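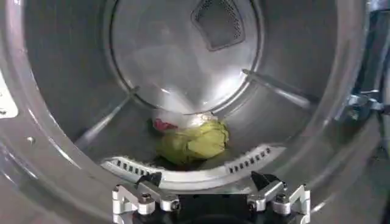
A gripper at the mouth of the dryer, with a few bits lying at the bottom of the drum.

August 5, 2020

Every couple of years I get asked whether the machines are ready to do the laundry. My answer is still no, and I've had a fair few emails telling me I'm a misery, so let me set out why.

Start with emptying a dryer. People who sell robots like this job because it sounds easy. The door is open, the stuff is inside, pull it out. But look at what's in there. Something yellow-green, bunched up. A bit of red half hidden behind it. And something white and thin that I can barely separate from the shine on the back wall. Is it a cloth? Is it a plastic bag? I've been folding washing for most of my adult life and I couldn't swear to it. A person would stick a hand in and know at once. Two metal fingers with little black tips have a harder time of it.

Then there's the drum itself, all curved steel and glare, with ridges for a sleeve to hide behind. Whoever designed it was thinking about hot air and had no reason to think about cameras.

Biljana Krasniqi, who used to run a launderette and now does the books for one, sent me a brochure in June from an outfit called Girkasano. It promises "hands-free unloading" and quotes 522 successful pick-ups. Fine. Out of how many? Were they all the same towel? Did someone have to fish out the last sock? The brochure has a lot of blue sky in it and none of those answers.

I put this to Senyo Gbeho, who is far more hopeful than I am. He says grabbing cloth was hopeless when he started and is merely slow now - and that I'm judging a toddler for not running. Maybe. But nobody is asking me to pay for the toddler.

What I'd want to see is dull. One ordinary dryer, 37 mixed loads, no cuts in the film, and a note of every time a human stepped in. Include the socks. Include the fitted sheet that has swallowed everything else. If it gets through that, I'll write a nice post and mean it.

Until then I've got a load of my own to take out, and it's been sitting there since breakfast.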